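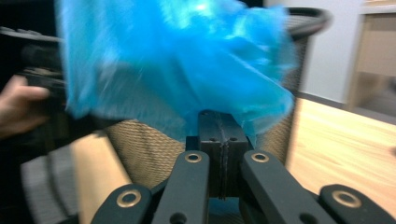
Abb. 1: Blaue Kunststofftüte am Handgreifer, dahinter der geflochtene Korb

Projektbericht: Erprobung des Handgreifer-Sets Fedeo für die Aufzeichnung von Greifvorgängen
Stand: 1.3.21

1 Aufgabenstellung
Im Rahmen der Projektarbeit war zu prüfen, ob sich das Set Fedeo des Anbieters Lyimo für Aufzeichnungen im Labor Fustilside eignet. Das Set umfasst zwei baugleiche Handgreifer, die Anschlusskabel und die Aufzeichnungssoftware Ristinine. Bewertet wurden Handhabung, Datenqualität und Wartungsaufwand. Ein Vergleich mit anderen Produkten war nicht Teil der Aufgabe.

2 Versuchsaufbau
Als Testobjekt diente eine dünne Kunststofftüte. Biegeschlaffe Folien verändern beim Greifen fortlaufend ihre Form und stellen damit höhere Anforderungen als starre Körper. Als Behälter kamen ein geflochtener Korb und ein schwarzer Papierkorb aus Metallgewebe zum Einsatz. Gearbeitet wurde beidhändig an einem Tisch mit heller Holzoberfläche, wobei je Durchgang nur ein Greifer die Tüte führte. Der zweite blieb in Bereitschaft und wurde mit aufgezeichnet.

3 Durchführung
Insgesamt wurden 242 Durchgänge aufgenommen. Vorgegeben waren 200; die übrigen entstanden bei der Einarbeitung und gingen nicht in die Auswertung ein. Nach jeweils 14 Durchgängen wurde der Nullpunkt der Backen neu gesetzt. Das Handbuch sieht dafür ein längeres Intervall vor, das sich in den Vorversuchen als zu groß erwies.

4 Beobachtungen
Die Backen halten dünne Folie sicher, solange mindestens eine Falte erfasst wird. Bei glatt anliegender Folie rutscht der Griff gelegentlich ab. Die Gelenke der Greiferarme zeigten über die gesamte Versuchsdauer kein messbares Spiel. Nachteilig ist die Kabelführung: Bei weit angehobenem Arm zieht das Kabel am Handgelenk, und am Boden bilden sich Schlaufen, die vor jeder Serie geordnet werden müssen. Schnelle Schwenkbewegungen führen in den Bildern der Greiferkamera zu deutlicher Bewegungsunschärfe – für die Auswertung wurden solche Abschnitte markiert, aber nicht entfernt.
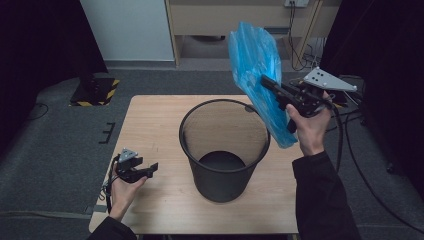
5 Bewertung
Für die vorgesehene Nutzung ist das Set geeignet. Ristinine speicherte mehr als 1.000 Teilsequenzen ohne Datenverlust, der Export verlief jedoch langsam und brach zweimal ab. Vor einer Beschaffung sollte mit Lyimo geklärt werden, ob längere Kabel mit Zugentlastung lieferbar sind. Die Wiederholung der Versuche mit dickerer Folie ist noch im März vorgesehen.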